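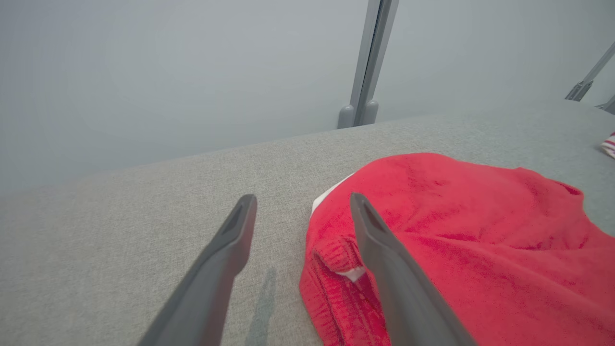 Folding Week comes to Cornotside

19 April 2018

Hello! I'm Bimla Ahuja, and I run the clothes swap at Whitcombe Hall in Cornotside. We're opening up again this September with a whole week given over to one very ordinary job: folding the washing.

You know the red fleece that lands on the grey seat and stays there, all bunched up, with its ribbed edge turned back on itself? We have plenty like that at the swap, and I have more at home than I'd like to admit. Fleece is a pain (it's bulky, it springs open, it won't stack), so it gets a session all to itself. Stripy things, tops and the dreaded fitted sheet come later in the week.

My own way with a fleece is to lay it face down, smooth it from the middle outwards, bring the sleeves in and roll from the bottom up. Ankit Lodhi, who is sharing the teaching with me, thinks rolling is a dreadful habit and folds everything into flat squares. We've argued about this since our days at the Dravham swap, and you're very welcome to come and take sides!

Last year 318 of you came through the doors and nearly 100 bags of clothes found new homes, which made me ridiculously happy. What let us down was the sorting. Good jumpers sat in heaps and people couldn't find the sizes, so please do us a favour this time: leave the labels in, turn sleeves the right way out and do up any zips before you bring things along.

Each session has room for 20 people and lasts an hour. It's free, and children from 8 upwards can join in with a grown-up. Bring one thing you can never fold properly. We've got big tables and a kettle, and my sister is bringing her ginger cake over from Urlow.

Places can be booked at the hall desk or through the Whitcombe Hall newsletter. If you're from a local paper or radio station and fancy a chat (or a go at a fitted sheet), leave a message for me or Ankit at the desk and we'll ring you back.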